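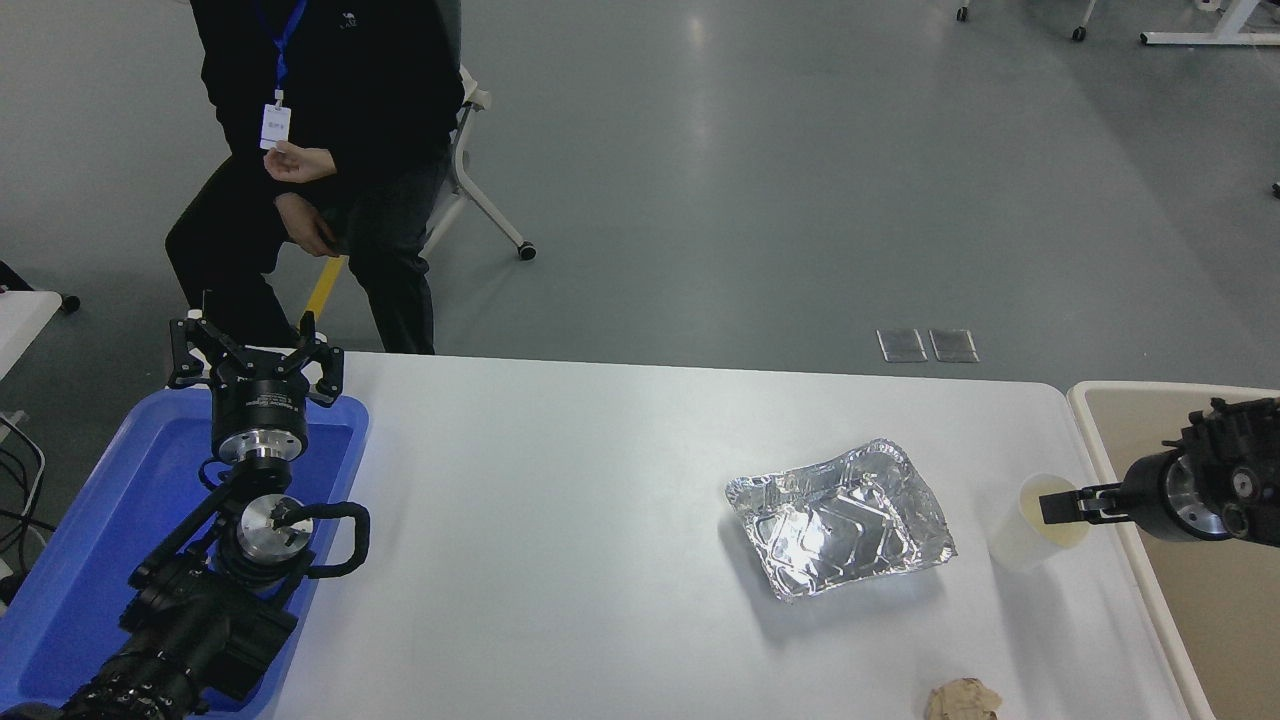
Budget question: two arms for a trash and tray clearing setup, what did you forget to buy?

jkivi
Hi all, long-time reader. I'm Justinas (Kivi, if you've seen me on the Dadarier boards) and I've been handed the job of pricing a two-arm table station for our food court trial. The work is clearing: cups that still have drink in them, foil trays, balled-up paper, that kind of thing. My plan is a three-finger hand on the left arm and a plain parallel gripper on the right. We'd like it going by September and I have to turn in a number pretty soon.

The arms I've got quotes for. It's everything else that scares me. What did you leave out of your first budget and regret?

tablesaw_annie
Cables! Cable management, spare cables, longer cables. Our left arm has a loop that sticks out at the wrist and it snagged on everything the first month. I ended up buying sleeves, clips and two replacement leads, and none of it was on my sheet.

Also trays and bins to park stuff in. Cheap, but you'll buy them four times because the first size is always wrong.

cormac_ng
Why the three-finger hand at all? I'd put parallel grippers on both sides and keep the difference. We ran a multi-finger hand from Lakar for most of a year and I'd guess it did real work maybe one day in five. The rest of the time the plain gripper did the picking and the fancy one held still.

jkivi
Cormac, fair, but have you tried foil with a parallel gripper? Ours either pinches the rim and tears it or squashes the whole tray flat. I don't mind flat so much, it's going in a bin, but the leftover sauce goes wherever it wants.

cormac_ng
Yes, and you fix that with softer pads, which cost almost nothing next to a hand. Go in on the short side of the tray, low, and don't squeeze so hard. I'm not saying the hand is useless. I'm saying buy it in year two if the pads don't do it.

Cormac Nic Giolla

mopbucket
Going to disagree with Cormac a little. If the trial is mostly crumpled stuff then pads only get you so far, every tray is a different shape by the time somebody's done with it. Paper balls are easy with anything. Foil is the one that made me want fingers. What I'd do is rent the hand. Dinu rents by the month (they did when I asked, anyway) and you can send it back if Cormac's right.

tablesaw_annie
Renting is a good call. Just read the damage terms first, mine had a line about liquids that basically meant me paying for everything.

Speaking of which, jkivi, what's your plan for the cups?? A soft plastic cup with something in it is the worst thing on the table. Put money aside for covers on both arms, and for a bucket of whatever you're using as pretend drink.

jkivi
Covers! Not on my list, thank you. For drink we've been using watered-down juice, though the sticky cleanup is making me rethink that.

For the cups I was going to go in from the side with the two flat fingers, low down, and lift straight up. Works fine on an empty one. A half full one buckles if I close too far.

mopbucket
Side grasp is right. Get a gripper where you can set the force, even if it's the next model up. That's where I'd spend before anything else on this list.

cormac_ng
Agreed with mopbucket on that one, mark it down.

greyfloor
Coming at this from the money side. I do these sheets for a living and the thing people miss is the furniture. Budget a proper table, a second table for the parts and laptops, and chairs, because somebody is going to sit beside that station all day. We set aside 3,000 for "room stuff" and spent nearly all of it. Get locking casters on anything with wheels.

And spares. I use 30 percent of the gripper price for fingers and pads in the first year.

cormac_ng
30 is way high. I've never gone over half that.

greyfloor
You also don't pick up foil all day with your expensive one, by your own account :)

tablesaw_annie
He's got you there.

jkivi
OK, so the sheet now has: force-setting gripper on the right, rented hand on the left with a buyout price, soft pads to try on day one, covers, cable sleeves and spares, second table, chairs. I put spares at 20 percent so you can both be mad at me. Anyone used Kidley for the covers? They quoted 39 a piece, and I can't tell if that's per joint or for the whole arm.

mopbucket
Per joint, I'd bet. Ask them before you put it in the sheet, and ask if they can go through the wash.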